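Company – About Us
3 min read

About Vosska

Vosska supplies, installs and services capsule coffee machines in small offices. The company was set up by Teresa Abreu and Sérgio Bragança and works from one workshop in Pemport. We currently maintain 614 machines under contract.

Equipment

We stock compact capsule machines only. A compact unit needs a power outlet, a level surface and enough clearance to lift out the water tank. The drip tray and its slotted grate are washed by the customer. Everything behind the panels is our job. 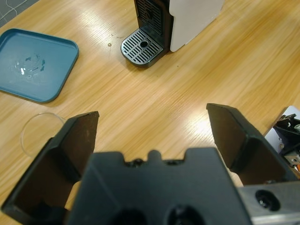

Bettencourt, a contract customer, wrote to us that the grate was the one part their staff kept forgetting, and that a card taped up next to the machine had fixed it. We now supply the card with every installation.

Service

Each machine is put on the bench once a year. The visit covers descaling, the pump, the tank valve and the seals. A loan unit is left in place while the work is done – same type, same capsules. Tanks are checked at the outlet valve, where scale collects first.
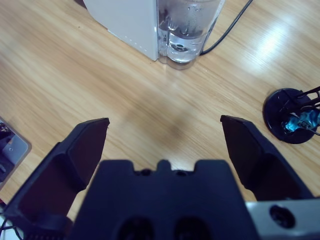 How often should the tank be emptied?
Every working day, and before any weekend or holiday. Refill it with fresh cold water in the morning.

Capsules

Capsules are delivered monthly in boxes of 98, sorted by strength. Customers can order a wire stand or a rack for the counter. Used capsules come back to us in a lidded bin – dented or crushed ones are accepted along with the rest, foil and rim included. Please don't rinse them. Last October we collected 3,625 used capsules, and all of them went to Pulari for separation of metal and grounds.

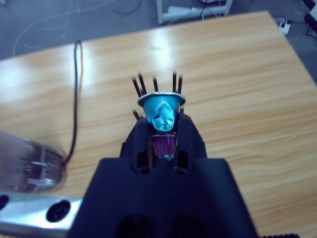
Working With Us

The minimum contract is one machine for 12 months. Installation takes 32 minutes on a prepared counter. Faults reported before noon are looked at the same day within Pemport, and the next working day elsewhere. Parts and labor are included, except for damage caused by vinegar or other homemade descalers.

Filed under: Company, Office Coffee
Contact | © Vosska | Back to top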